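2019-06-14

Up at 5:30 because the boiler man said he would come between 7 and 12, and I wanted the hall cleared before he got here. He came at 11:50. The pressure valve was the trouble, as I thought in the spring. He replaced it and bled the two radiators upstairs and was gone in under an hour. The bill was $348, which I paid by check because the card reader in his truck would not connect. That leaves the house account lower than I like with the property tax still to come in August.

While I waited for him I did the top shelf of the hall closet. Most of it was Dad's. I found the log from the Waststead allotment, the brown one with the elastic band, and lost an hour to it. He wrote down every planting from 1988 on, with the weather and what he paid for seed. One year he put in 28 tomato plants and lost nearly all of them to blight, and the entry for the day he pulled them up says only "Tomatoes out. Dug over bed. Rain after 4." I kept the log and two of the seed catalogs. The rest of the paper went to recycling, four bags of it.

Also in the closet: the good flashlight, which works, and the tent, which smells. I hung the tent over the back fence and will look at it again tomorrow.

Mekdes Beyene called around lunch about the evening class. The college has confirmed the room for the fall, so bookkeeping goes ahead, Tuesdays or Thursdays to be settled. I said yes to both the class and sharing the textbook with her, as the new edition is expensive and neither of us will open it after Christmas. She has already done the first practice set and says depreciation is the only part that took her more than one try. I have not been in a classroom since I was 24. I asked if we would be allowed calculators and she laughed at me.

After that I made a start on what I need for it. I have plenty of notebooks, and the accordion file from the insurance business can be emptied and used again. I went through the pens in the kitchen drawer and threw out the dry ones. I want to keep the class things separate from the house things this time, so that I am not looking for a ruler in with the batteries and string.
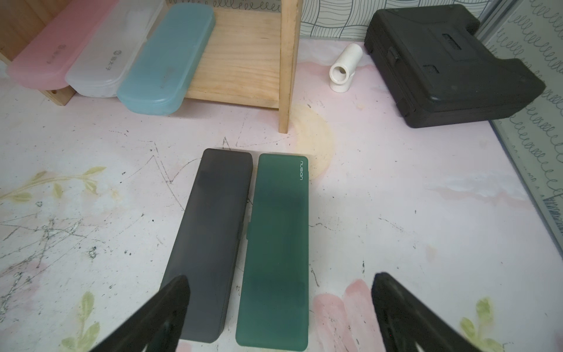 Pencil cases, gray and green.

I walked into town at 2 to return the library books and get bread. Hot by then, and no shade on the hill since they took down the lindens. The bakery was out of rye so I bought the seeded loaf, which is dearer and goes stale faster. At the library I asked about Gondik's history of the canal and they can get it from the county, two weeks or so. The librarian put me down for it. I also renewed the one on roof repair, which I have had out since April and have read as far as flashing.

Came back by the river path. The water is very low for June. The stones below the footbridge are all showing and there was a heron on the far side, standing in the weeds. I sat on the bench by the lock for a while. My knee is better than last week, stiff on the way down but no trouble on the flat. I will leave off the strap tomorrow and see.

Letter from Sólveig Bergmann when I got in, three pages, the first since February. She has moved to the ground floor of the same building and has the use of the yard. Her sister is staying with her until the end of the summer. She asks if I still have the recipe for the plum cake, and I do, but it is in Mom's handwriting and I want to copy it out properly before I send it. She also asks when I am coming. I looked up fares after supper and the cheapest I could find was $376, with a change and a long wait in the middle of the night. I could do it in October if the roof can wait. The roof has waited before. I will write to her on the weekend and not promise anything yet.

Supper was eggs and the last of the beans, with the seeded bread. I must stop buying beans by the big bag. Washed up, brought the sheets in, watered the pots on the back step. The basil has gone to flower already and I pinched it out. The mint I leave to itself.

Agarwal from next door leaned over the fence at 8 to ask if the tent was for sale. I said it was airing. He told me they are going up to the lake with the boys and have two tents for five people, so I said he could borrow it if the smell goes, and he should bring it back dry. He gave me a bag of peas from their garden – more than I can eat, but they freeze well. I shelled half of them on the step and will do the others in the morning.

Tried the hot water at 9. It comes through faster than it has all year and there is no knocking in the pipes. The upstairs radiators I can't judge until the fall.

To do: write to Sólveig, copy the cake recipe, call the college about fees, peas. Move the boxes for the thrift store out of the front room before I trip on them. Find out whether the roofer wants a deposit. The window is open and it is still warm at 10:20. Bed.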